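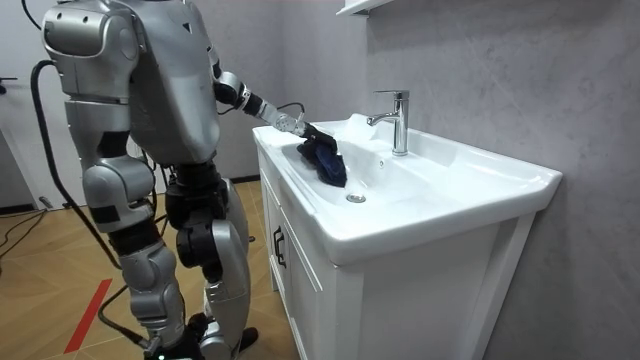

Closed on the sale of my aunt's old place in Dundley this week, so I'm finally going to write up what it was like to deal with a water bill dispute for most of a year. Long thread. Mute me if you need to.

The bill that started it came last September. $3586 for one quarter. The house had one person in it, my aunt, who is 70 and takes short showers. Her normal bill was $43.

First call to the water office: they said the meter reading was correct and she must have a leak. Fine. We got a plumber out. He shut everything off inside and the meter didn't move. He wrote that down and signed it, and I sent it in.

Second call: they had no record of the letter. Sent it again, certified this time. Send everything certified. It costs a few dollars and you get a date on paper.

Meanwhile late fees kept getting added. I asked if they could be paused during a dispute. The person on the phone said no. The printed rules on the back of the bill say yes, if you ask in writing within 30 days of the due date. We had nine days left.

The person who sorted it out was Nidia Taipe in the billing office. She asked for photos of the meter itself, with the serial number showing. I had only been sending photos of the dial.

The serial number on the meter didn't match the one on the account. They had swapped meters on our street over the summer and two houses got crossed in the system. Ours and the one belonging to Gunārs Koppel, across the road.

Gunārs had been filling a pond. He'd been getting my aunt's bills and thought rates had gone down. He was decent about it and set up a payment plan.

Getting the fees removed took another four months -- different department, different form. The credit only showed up after the second hearing request.

If your bill jumps: check the serial number against the account first. Then ask for the meter change date. I'd have saved a plumber's visit.

Also keep paying your usual amount while you dispute. They can't shut you off here if you do. Check your own town's rules on that, they vary.

Some people asked for the letter I used. I'll post it with her address taken out -- probably tomorrow.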